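Two arms and a yellow tray: my Friday at the Fora open day

I've been meaning to write this up all week, and my tea has gone cold twice already, so you're getting it more or less as it fell out of my head.

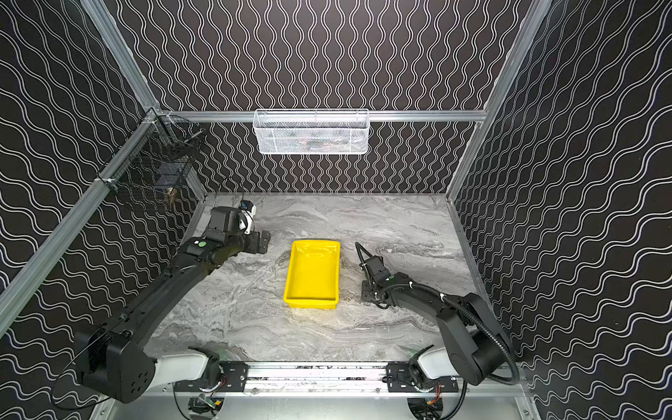
Why I went at all

My sister-in-law Venla Harju had a spare place on the Friday afternoon visit and I said yes before asking what it was. Robots, she said. I pictured something the size of a van, flinging car doors about. What we got was a bench-top booth with black walls covered in wavy white lines (stare at them for too long and they start to swim), two arms bolted to a rail along the front, and a yellow plastic tray on a floor done up like a posh bathroom. I loved it straight away!

The project is called Grudeo and the woman showing it to us was Siiri Harju. No relation to Venla, though they spent a good five minutes checking. The job is tidying. Things get put on the floor of the booth, and the arms pick them up and put them in the tray. You could describe the entire thing to a four-year-old, and the four-year-old would be quicker at it.

The slow bit is the good bit

Here's where I part company with most of our group. There was a fair amount of sighing. A man behind me looked at his phone all the way through the second run, and on the coach somebody said they could have cleared that lot in the time it took the left arm to make up its mind. Well, yes. So could I. I've also been picking things up for fifty-odd years and had a mother standing over me for the first ten.

I thought the dithering was the best part of the afternoon. The left arm came down beside a sponge, stopped, went up a little, came down again slightly further over and got it. Then it dropped it on the rim of the tray, and the sponge bounced out, and the whole room went "ohhh" as if a child had fallen off a bike. Siiri didn't jump in and reset anything. She let it have another go, and it got the sponge in on the third try.

I wish more demonstrations were like that. I went to one at Josadero a while back, all dry ice and a presenter with a headset, and the machine did one thing perfectly and then a curtain came across. I came home knowing nothing! At Fora I learnt that soft things are a pain, that shiny things are worse, and that the tray had been moved 11 times before they settled on a spot both arms could reach comfortably. That last one pleased me no end. I've done the same with my own kitchen bin.

What I'd grumble about

The numbers, for a start. There was a sheet on the wall saying the arms had done 2751 pick-ups and 396 of them had gone wrong, and not a word on what "wrong" meant. Dropped? Missed? Put in the tray upside down? I asked, and Siiri said it covered all of those, plus the times a person had pressed stop. Fine, but then split them up. A dropped sponge and a worried human are very different things, and I'd have found the second far more interesting.

And could somebody please stop saying these will be in our homes before we know it? That came from the chap who did the welcome talk, not from Siiri, who visibly winced. My home has a dog, a rug with a fringe and a husband who leaves his glasses on the stairs. It has no aluminium posts and no tray in the exact right place. I'm happy to wait.

Should you go?

Yes, if they run another. Kuusisto, who organise the visits, told us they're hoping for one in April. Ask to stand near the front, as the booth is small and tall people are selfish. Take a cardigan too, the hall was freezing. Venla wants to go again and has already put my name down with hers.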